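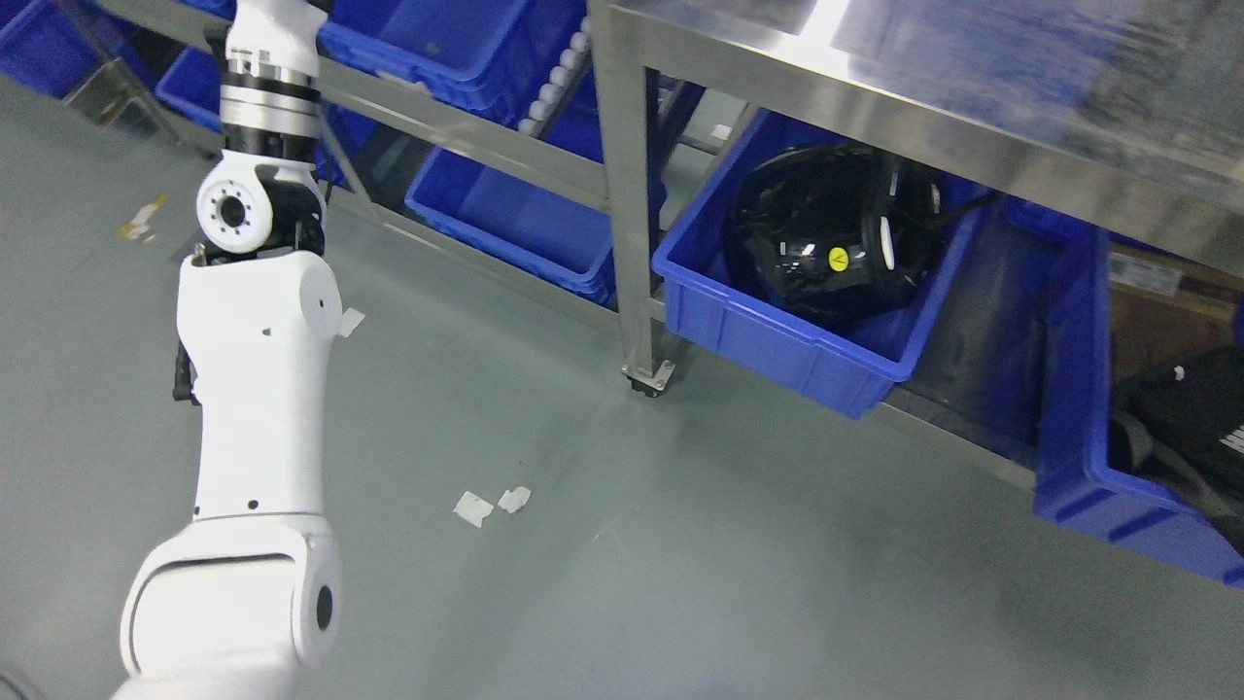

Home | Archive | Sightings | Subscribe | Log in

Re: [sightings] Lights over Comby, April
From: Kristine Villanueva
Last updated: June 15, 2020

Uldis Rozīte wrote:
> Three orange lights in a row, moving north to south over Comby.
> No sound. They faded one after the other, left to right. I watched
> for 10 minutes and my neighbour saw them too. Has anyone on the
> Wallin side got a report for the same night?

Uldis,

Yes, one. Benoît Brunet was on the hill at Wallin and logged two lights, orange, low in the south-west. He puts the height at 2,000 feet but had nothing to judge it against, so I have left that column blank.

The direction doesn't match yours unless they turned after Comby. Lanterns would go with the wind — can you check which way it was blowing?

Please send your neighbour's account separately, written without reading yours. Ha-neul Min is closing the April list on the 18th.

Kristine

This site uses cookies. Accept | Settings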